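Student team teaches two-armed robot to clear a table

A student robotics team at Lelholm Technical College is spending this term on a job most people do without thinking: clearing the trash off a table after lunch.

The project, called Culine, is part of the college's second-year automation class. It uses a two-armed robot that stands at the edge of a table, picks up what has been left there and drops it in the right bin. The team plans to enter the system in the Ilano student challenge in September, where college teams are given a messy table, a set of bins and a time limit.

Under the challenge rules, teams do not know in advance what will be on the table. The organizers publish a list of categories, including soft plastic, paper, cardboard and bottles, but not the items themselves. A robot that has only been trained on neat, whole objects is likely to struggle with a bag that has been crushed or a box that has been torn open.

For that reason the students practice with real trash. A collection box stands outside the college cafeteria, and anything clean and dry that goes into it may end up on the practice table. Food waste, glass and metal lids are taken out first.

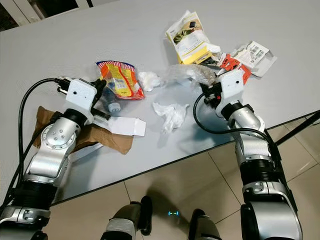 Training runs are done by remote control. One student guides the arms through the whole task while the robot records its own camera view and the position of every joint. The recordings are then used to train the software that will run the robot without a driver. The team has recorded 2460 runs so far. It had set itself a target of 2000 by the end of the winter term and passed it two weeks early.

Not all of the runs are usable. A run is thrown out if an item falls on the floor, if the driver stops halfway or if one arm blocks the other camera for too long. The class keeps a shared log of rejected runs with a short note on each one. According to the log, the most common problem is thin plastic wrap, which tends to slide out of the grippers or stick to the next item. Paper tissues are second on the list. They are easy to grip but hard for the software to find on a light tabletop.

Bottles have gone better. The students changed the angle at which the gripper comes down, so that it closes across the body of the bottle and leaves the cap alone. Flat cardboard is still a matter of luck. If a corner is raised, the gripper can usually get under it. If the piece lies flush with the surface, the current practice is to push it to the edge of the table with one arm and catch it with the other, a move that takes a long time to drive by hand and has not yet been learned well enough to use in competition.

Most of the driving is done in the afternoon, when the lab is free. Each student drives for no more than 20 minutes before handing over the controls. The class found that tired drivers made jerky movements, and that these showed up later in the way the robot moved by itself.

The college owns the robot. Spare gripper pads, cables and travel to the challenge are paid for by a grant from the Grigaitė Fund, which supports technical education in the region. The grant is paid in two parts, with the second due once the team has passed the challenge's safety check.

That check is the next date on the calendar. Teams must show that both arms stop when the emergency button is pressed and that the robot stays inside a marked area during the run. The Culine team has moved its control desk farther from the table to meet the second rule and is rewriting part of its stop routine.

An open lab session will be held on Monday at 4 p.m. in the automation building. Visitors can watch practice runs and, if time allows, drive the arms themselves. Clean packaging for the practice table can be left at the lab door or in the box outside the cafeteria.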